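Novness muda a mesa do lanche e junta loiça e blocos no mesmo tampo

Nusitholm | Educação

O centro de tempos livres Novness, em Nusitholm, alterou em setembro a forma como organiza o lanche da tarde. As crianças passam a lanchar nas mesmas mesas onde brincam, com copo e prato de plástico, e o refeitório fica reservado ao almoço. A mudança abrange as 4 salas do centro e as 133 crianças inscritas.

Até ao verão, o lanche era servido no refeitório do rés do chão, em dois turnos. Segundo a direção do Novness, a deslocação entre o piso das salas e o refeitório, somada à lavagem das mãos e à espera pelo segundo turno, ocupava quase uma hora da tarde. O novo horário prevê o lanche às 16h15 em todas as salas e o regresso à brincadeira às 16h40.

A proposta foi apresentada aos pais numa reunião em junho. Parte das famílias pediu garantias sobre a limpeza das mesas e sobre o destino dos brinquedos durante a refeição. O centro respondeu com uma folha de procedimentos, agora afixada à entrada de cada sala.

De acordo com essa folha, os blocos de construção e as peças soltas são empurrados para um dos lados do tampo antes de se servir a bebida, ou arrumados em caixas, consoante o espaço disponível. O tampo é limpo com pano húmido antes e depois do lanche. As construções que as crianças queiram guardar podem ficar na mesa, desde que sobre lugar para o prato.

Loiça de plástico em vez da cerâmica

A loiça de cerâmica do refeitório não sobe às salas. Para o lanche, o Novness comprou 116 conjuntos de copo e prato de plástico à Moschos, empresa de artigos para cozinhas escolares com armazém na zona industrial de Nusitholm. O número é inferior ao das inscrições. O centro explica que parte das crianças sai antes do lanche e que a compra foi calculada com base nas presenças do ano letivo anterior.

Cada sala recebeu uma cor única, para facilitar a separação depois da lavagem. O cor-de-rosa ficou para a sala do fundo do corredor. As restantes têm verde, amarelo e cinzento. Os copos são marcados por baixo com o número da sala, e os que aparecem riscados ou rachados são postos de lado no fim da semana.

Os pratos foram escolhidos rasos e com rebordo baixo, para fruta cortada, pão e bolachas. Os alimentos com molho ou que exijam talher continuam a ser servidos apenas ao almoço. A sopa, que chegou a fazer parte do lanche no inverno passado, também fica de fora.

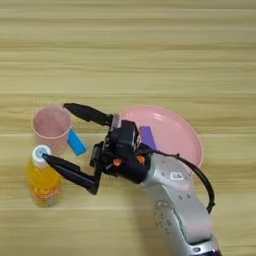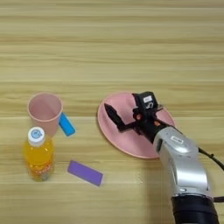 Copo cor-de-rosa e garrafa de tampa branca sobre o tampo de tons claros.

Bebidas servidas à mesa

O fornecimento do lanche está a cargo da Pomine, que já assegurava os almoços do centro. A empresa entrega o pão e a fruta ao início da tarde, em tabuleiros separados por sala. A água é servida em jarro. Os sumos e outras bebidas chegam em garrafa e ficam na mesa dos adultos até à hora de servir.

O regulamento limita as bebidas açucaradas a uma tarde por semana e aos dias de aniversário. Alguns encarregados de educação tinham pedido que fossem retiradas por completo. O assunto volta a ser discutido na reunião do segundo período e, até lá, mantém-se a regra atual. As famílias que não queiram que os filhos bebam sumo podem indicá-lo na ficha de inscrição, e nesse caso é servida água ou leite.

As garrafas abertas não passam de um dia para o outro. As vazias são enxaguadas e levadas para o ecoponto junto ao portão, tarefa que as crianças mais velhas fazem à vez, acompanhadas por uma monitora.

Quem leva lanche de casa pode continuar a fazê-lo. O centro pede apenas que a comida venha numa caixa identificada e que não inclua frutos secos, devido a casos de alergia em duas das salas.

Arrumação no fim da tarde

Terminado o lanche, os copos e os pratos são levados num tabuleiro para a copa do primeiro piso, onde foi instalada uma segunda máquina de lavar loiça. A instalação obrigou a mudar o armário dos materiais de pintura para o corredor. Os pincéis e as tintas passaram para uma estante fechada, ao lado da casa de banho das salas.

Os blocos que ficaram na mesa são limpos quando apanham salpicos de sumo ou migalhas. As peças de espuma, mais difíceis de secar, são lavadas à mão com água morna e detergente neutro e deixadas a escorrer durante a noite. As de plástico duro vão para uma bacia. O Novness admite substituir parte das peças de espuma até à primavera, caso se degradem com as lavagens mais frequentes.

As mesas não foram trocadas. O centro chegou a pedir orçamento para tampos novos, mas optou por manter os existentes, de aspeto de madeira clara, e gastar a verba na copa. As toalhas individuais, previstas na primeira versão do plano, foram abandonadas. As monitoras consideraram que escorregavam e que roubavam lugar às construções.

Período experimental

O novo modelo funciona à experiência durante 4 semanas. Nesse período, cada sala preenche uma folha diária com a hora a que o lanche começou e acabou, a loiça em falta e os derrames que obrigaram a interromper a brincadeira. Os resultados serão enviados às famílias por correio eletrónico.

O preço da mensalidade não sofre alteração. A direção indica que a compra da loiça e a máquina da copa foram pagas com a receita da festa de verão e com uma parte do orçamento de manutenção.

Caso o modelo se mantenha, o refeitório ficará livre durante a tarde. Há um pedido do grupo de teatro infantil de Nusitholm para ensaiar no local a partir das 17h00, ainda sem resposta. O centro quer primeiro confirmar se a Pomine precisa do espaço para preparar os almoços do dia seguinte.

As famílias podem visitar as salas à hora do lanche, mediante marcação na secretaria do Novness, aberta das 9h00 às 18h30. As sugestões sobre a ementa devem ser entregues por escrito, na caixa colocada junto ao bengaleiro.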